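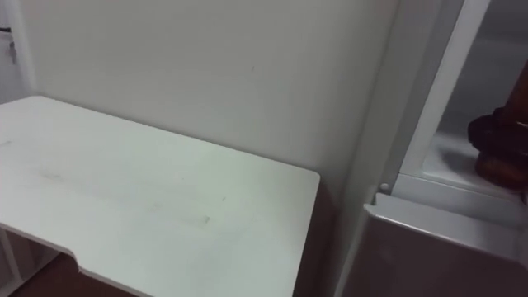 图2 白色矩形桌面，中部可见浅灰色擦痕。图片来源：作者自摄（Hậu Hà）

### 3.2 零配件交付周期与经销商售后绩效

前一节讲的是整车销量口径，这一节换到售后。样本不同，别混着看。

数据来自 Ernier 经销网络的工单系统，共600张工单，全部为质保期外维修。剔除事故车。剔除重复开单。保留的字段：开单时间、备件下单时间、到货时间、交车时间、客户是否回访。里程字段缺失较多，没有用。

备件供应走两条线。Rirkska 中心仓负责常用件，滤芯、刹车片、雨刮之类；Fenadis 区域仓负责车身件和电气件，部分还要从 Ahuja 调拨。两条线的系统没有打通，工单号对不上，只能用车架号后几位加日期去匹配。匹配是手工做的，Darius Lepik 和 Hậu Hà 各做一遍，不一致的再议。议不拢的删。

先说交付周期的定义。文献里常见的做法是从开单算到交车，本文不采用。理由：开单到备件下单之间经常有一段空档，顾问等客户确认报价，客户不接电话，或者要回去跟家里商量。这段时间算到仓库头上不公平。所以这里的周期一律从备件下单起算，到货入库为止。交车时间另列，单独分析。

绩效用3个指标：一次修复、按承诺时间交车、回访满意。三者之间有相关，但没有强到可以合并。试过主成分，第一主成分解释力一般，而且载荷不好解释，放弃。后文分别回归。

模型设定比较简单。因变量为二值，用logit，控制门店规模、技师工龄、车型年份、季节。门店层面聚类标准误。考虑过固定效应，但有的小店工单太少，加进去之后估计不稳，系数乱跳，最终放在附录里作参考。

结果。交付周期对按时交车的影响为负，方向和预期一致，各种设定下都显着。对回访满意的影响也是负的，但弱一些，加入“是否提前告知延误”这个变量之后基本消失。也就是说客户在意的可能主要是有没有人通知他，等几天倒在其次。这一点访谈里也有提到：两位服务经理都说，投诉多的单子往往是没人打电话的单子。当然访谈样本小，不宜多引申。

对一次修复的影响不显著。本来也没指望。备件到得快慢跟修得好不好关系不大，除非技师因为赶工出错，数据里看不出来。

分仓来看，Rirkska 线的周期短而且集中，Fenadis 线的分布有明显的长尾。长尾里多数是需要 Ahuja 调拨的车身件。去掉调拨件重跑一遍，按时交车的系数缩小，仍显著。再去掉电气件，不再显著，但样本也小了，检验力不够，不好下结论。

稳健性做了2种。其一，把周期换成分组变量，当日、次日、更久，结论不变。其二，把3月的工单整个拿掉，当月盘库，中心仓停发过几天，周期虚高。拿掉之后系数略降，显著性不变。曾考虑用工具变量，候选是门店到仓库的路程，但路程近的店多在城区，客户结构本身就不一样，排他性站不住，没做。

几个问题要交代一下。第一，回访数据是门店自己打电话收的，有没有挑客户打，无从核实。总部抽查过一部分，抽查记录我们没拿到。第二，承诺交车时间由顾问手填，有人习惯往宽里报，按时率自然好看。曾想用顾问固定效应处理，但人员流动大，工号还有重用的情况，做不下去。第三，独立维修厂不在样本内，质保期外的客户有相当一部分会流向那里，留下来的这批人本身对授权店更有粘性，系数可能偏低。

另外，经销商返利政策在样本期内调整过一次，售后满意度的权重提高。调整前后分样本估计，告知延误的作用在后半段更强。可以理解为门店开始重视打电话这件事，也可能是话术统一以后客户评分跟着变了。现有数据区分不了这两种解释，留待4.1节结合访谈材料再谈。

完整回归表见附录B，变量定义见附录A。附录B里Fenadis一栏的标准误用的是旧版聚类，排版前要换掉。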